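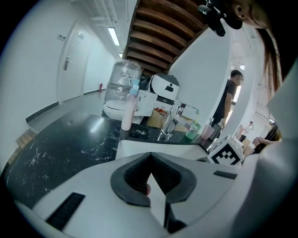 The office counter, with its cups, its bottle and its faucet.

I have worked in four buildings in my life, and in every one of them the place where I learned what was really going on was the sink. I would like to put in a good word for it, because our landlords at Inskip are planning the next floor and the drawings show no sink at all, only a cold drinks cabinet and a long bench with charging points.

A black countertop with white veins running through it may sound a bit grand for a place to leave your cup, and I thought so myself when I first came here in April. I have changed my mind. People treat it kindly. They set down a pink cup next to a green one and go off to answer the phone, and when they come back they wipe up after themselves, or most of them do. My old office in Cumholm had a beige counter that looked grubby from the day it was put in, and we all behaved accordingly.

Wayne Greenwood, who sat across from me there for years and whom I miss very much, used to argue that a shared counter should be bare at the end of every day. He even put up a note about it, and then a second note about the first note. I understand the feeling, I do, and I've scrubbed enough other people's coffee rings to have earned an opinion. But a bare counter makes me a little sad. I like a tall bottle left standing out, and the big water bottle on its base toward the back, and a cardboard box or two that somebody means to get to. It looks like a place where people are in the middle of something, and you can stand there for five minutes without feeling you need an excuse.

And those five minutes matter! Last spring Muireann Brennan and I had been sending each other long, stiff messages over a bill for $316, each of us politely certain that the other had made the mistake. We met at the faucet, both of us rinsing out a cup, and it was settled before the water ran warm. (The mistake was mine. I had been reading the wrong page.) I don't believe we would have managed that in front of a drinks cabinet, where you take your can and go.

I know a sink costs money, and that pipes have to come from somewhere, and that 32 people can make a fair mess of one by lunchtime. Somebody will always leave a spoon. I would still give up half the charging points for a faucet and a stretch of counter wide enough for two people to lean on, and I have written to Inskip to say so. If you use the sink on our floor, I hope you'll write to them too, before the drawings are final.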